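Dustpan and brush

A dustpan and brush is a pair of hand tools used together to gather small, dry material from a floor, table or worktop. The dustpan is a shallow scoop with a flat front lip, two raised sides and a handle at the back. The brush is short enough to be used in one hand while the other holds the pan. The two are commonly sold as a set, and in many households they are kept in the kitchen, under the sink or on a hook inside a cupboard door.

Names

In British usage the pair is generally called a "dustpan and brush", with the pan named first. The brush on its own may be called a hand brush, a bannister brush or a counter brush, the last two names referring to the places where it was once most often used. In workshops the term bench brush is also found. Longer-handled pans, used standing up and emptied by tipping, are usually described as lobby pans and are treated as a separate article of equipment.

Construction

Early pans were made of sheet iron or tinplate, folded at the corners and soldered or riveted. Enamelled pans followed and remained common in kitchens for several generations. Most present-day pans are moulded in one piece from plastic. Metal pans are still made for hearths, where hot ash would damage a plastic one.

The front lip is the part on which the usefulness of the pan chiefly depends. It must lie flat along its whole width. A lip that has warped or been chipped leaves a gap through which fine dust passes underneath, and repeated sweeping then only moves a thin line of dirt backwards across the floor. Some makers fit a soft rubber strip to the edge. The strip follows small unevenness in tiles and boards, but it wears and may come away at the ends.

The floor of the scoop normally slopes up a little from the lip and then down towards the handle, so that what has been swept in does not roll out again. The Lekine pattern, a moulded pan 358 mm long including the handle, has a low ridge for this purpose 135 mm behind the lip. In the Brenum pattern the ridge is left out and the scoop is made deeper.

Brush heads are either rectangular, with tufts set in rows, or tapered towards the end. Horsehair and coconut fibre were the usual fillings before synthetic bristle came into general use. Soft bristle suits flour, dust and other fine matter. Stiffer bristle is better for grit and for dried soil, though it tends to flick light objects beyond the pan. A hole or loop at the end of the handle allows the brush to be hung up, which keeps the bristles from bending.

Use

The pan is set down with its lip flat on the surface and its handle slightly raised. The brush is drawn towards it in short, overlapping strokes. Long strokes lift the bristles at the finish and scatter the sweepings. Once most of the material is in the pan, the pan is moved back a little and the remaining line is swept up. This may be repeated two or three times with fine dust.

Right-handed people usually hold the pan in the left hand and the brush in the right. Sets in which the brush clips into the pan are made to suit either hand.

Dry foods

Spilled dry foods behave differently from dust. Rice and sugar spread thinly and collect in joints and corners. Lentils, peas and beans are heavier and roll when struck, and are best pushed slowly with the bristles kept in contact with the surface. A wide scoop is helpful, as stray pieces at the sides can be taken in without turning the pan. On a table or worktop the pan may be laid flat and the brush held almost upright, which gives closer control over a small area.
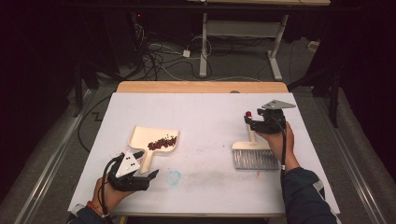

Dark red beans on a cream-coloured dustpan, with a grey-bristled hand brush on a white board.

Food that has been swept from a floor is normally thrown away. Where beans or grain are used for counting, craft work or practice in sweeping, a dustpan kept only for that purpose allows them to be returned to their container. In The Ganden Book of Household Tools, Wenjie Zhong advises a pale pan for such work – dark pieces left in the corners are then easily seen.

Care and storage

Hair and thread should be combed out of the bristles before washing. Plastic pans and synthetic brushes may be washed in warm water with a little washing-up liquid, then dried with the bristles facing down or hanging freely. Natural bristle should not be left to soak, as the wooden stock may split and the tufts loosen. A brush left standing on its bristles will in time take a permanent bend, and its strokes become uneven.

Broken glass may be collected with a dustpan and brush, but small splinters lodge in the bristles. Many household manuals recommend stiff card for the larger pieces and damp paper for the remainder.

See also: Broom; Carpet sweeper; Crumb tray; Hearth set

Zheng Household Encyclopedia | Page last revised Fri 14 July | Contact the editors | Copyright and reuse | Back to top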